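중고 미니 타워로 집 서버 만들기, 어디까지 해보셨어요?

자유게시판 > 홈서버/NAS
글쓴이: 새벽펌웨어
2022-02-08 | 조회 2890 | 추천 37

안녕하세요, 눈팅만 하다가 처음으로 긴 글 써봅니다. 지난 1월에 회사에서 사무용 데스크톱을 한꺼번에 정리한다길래 한 대 업어왔는데, 이걸로 집 서버를 만드는 재미에 완전히 빠져버렸어요! 퇴근하고 저녁도 대충 먹고 계속 이것만 만지고 있습니다.

목표는 단순합니다. 사진 백업, 음악 스트리밍, 그리고 가족 달력 공유. 사진은 지금까지 외장하드 여기저기에 흩어져 있었고(같은 여행 사진이 네 군데에 있더라고요), 음악은 예전에 CD에서 뽑아둔 FLAC이 앨범으로 833장입니다. 태그가 엉망이라 정리하는 데만 한참 걸릴 것 같은데 그것도 은근히 재밌네요.

OS는 데비안에 올렸고 컨테이너로 하나씩 붙이는 중입니다. 음악 서버는 Kudo를 써봤는데 한글 가수 이름 정렬이 깔끔해서 마음에 쏙 들었어요. 사진 쪽은 Lamirgate를 깔았다가 얼굴 인식 돌리는 동안 다른 게 다 느려져서 일단 꺼뒀습니다. 혹시 가벼운 걸로 추천해 주실 분 계신가요?

그리고 CPU를 바꿀까 말까 고민 중이에요. 같은 소켓에서 한 단계 위로 올리면 얼굴 인식도 버틸 것 같고, 중고 시세도 많이 내려왔더라고요.
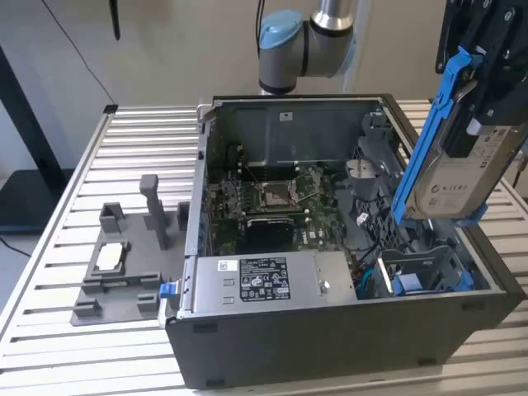
이런 사무용 기종은 나사를 거의 안 풀어도 되니까 처음 하시는 분들도 겁먹지 말고 열어보셨으면 좋겠습니다. 저도 예전에는 조립은 무조건 맡기는 사람이었거든요. 다들 어떤 구성으로 쓰시는지 구경시켜 주세요!

댓글 13

Rhun Lewis
CPU 업그레이드는 조금 참아보세요. 음악이랑 달력은 아주 낮은 사양에서도 잘 돌아갑니다. 얼굴 인식은 처음 한 번만 오래 걸리고 그다음부터는 새로 들어온 사진만 처리하니까, 잘 때 돌려놓으면 그만이에요. 그 돈으로 백업용 디스크를 하나 더 사는 쪽에 한 표 드립니다.

└ 새벽펌웨어
오 그 생각을 못 했네요. 새벽 2시에 시작하도록 걸어두면 되겠군요. 그런데 솔직히 바꿔보고 싶은 마음도 좀 있습니다 ㅎㅎ

└ 감자튀김라지
그 마음 너무 잘 압니다 ㅋㅋㅋ 저는 필요도 없는데 램부터 꽉 채웠어요.

전기세무서워
찬물 끼얹는 것 같아 죄송한데, 저는 사무용 타워를 24시간 켜두는 건 반대입니다. 저도 똑같이 시작했다가 저전력 미니PC로 갈아탔어요. 소음도 그렇고 여름에 방이 더워집니다. 누진세 구간에 걸리면 생각보다 아파요.

└ Nest Dafis
저는 반대 의견이요. 대기 상태에서는 이런 기종도 꽤 얌전합니다. 멀티탭에 측정기 꽂아놓고 한 달 봤는데 걱정했던 것보다 훨씬 덜 나왔어요. 그리고 미니PC는 3.5인치 디스크가 안 들어가서 결국 외장 독을 따로 사게 되고, 그 독도 전기를 먹습니다. 공짜로 얻은 기계면 쓰는 게 맞다고 봐요.

└ 전기세무서워
디스크 몇 개 다느냐에 따라 다르겠죠. 한 개면 미니PC에 USB로도 충분합니다. 저는 지금 그렇게 문제없이 쓰고 있고요.

└ Nest Dafis
USB로 24시간은 저는 좀 불안하더라고요. 잠깐 끊겼다 붙으면서 파일시스템이 읽기 전용으로 바뀐 적이 있어서요. 케이블 탓이었을 수도 있지만 그 뒤로는 내부 연결만 씁니다.

└ 전기세무서워
그건 인정합니다. 케이블은 저도 한 번 바꿨어요. 그래도 소음은 양보 못 해요. 저희 집은 원룸이라 침대 바로 옆이 서버 자리입니다.

mp3세대
833장이면 태그 정리부터 하시는 걸 강력 추천합니다! 저는 순서를 거꾸로 했다가 재생목록이 전부 깨졌어요. Skumow라는 태그 편집기가 있는데 폴더 이름에서 앨범명이랑 발매연도를 뽑아줘서 작업이 엄청 빨라집니다. 클래식은 작곡가 필드를 따로 채워두셔야 나중에 후회 안 하고요. 저는 지휘자까지 넣다가 주말이 사라졌는데 다 하고 나니까 진짜 뿌듯하더라고요. 같은 곡을 악단별로 골라 듣는 재미가 있습니다.

└ 새벽펌웨어
와 이런 정보 너무 좋아요. 오늘 밤에 재즈 폴더부터 해보겠습니다. 라이브 앨범은 발매연도로 넣으세요, 녹음연도로 넣으세요?

└ mp3세대
저는 발매연도요. 녹음연도는 코멘트에 적습니다. 이건 사람마다 달라서 예전에 음악 게시판에서 댓글 200개 넘게 싸운 적도 있어요 ㅋㅋ 한 가지로 통일만 하시면 됩니다.

두부한모
사진은 Porkeck 한번 써보세요. 기능은 별로 없는데 정말 가볍습니다. 날짜별로 넘겨 보고 앨범 공유하는 정도? 부모님 폰에도 깔아드렸는데 어머니가 매일 손주 사진에 하트를 누르십니다. 다만 동영상 변환은 안 되니까 긴 영상이 많으시면 안 맞을 수 있어요. 그리고 외부에서 접속하실 거면 포트 열지 마시고 VPN으로 들어오세요. 저는 공유기에 있는 기능으로 해결했습니다.

└ 새벽펌웨어
동영상은 거의 없어서 딱 좋겠네요! 바로 깔아보고 후기 올리겠습니다. Rhun Lewis님 말씀대로 디스크부터 주문했고, CPU는... 장바구니에만 넣어뒀어요.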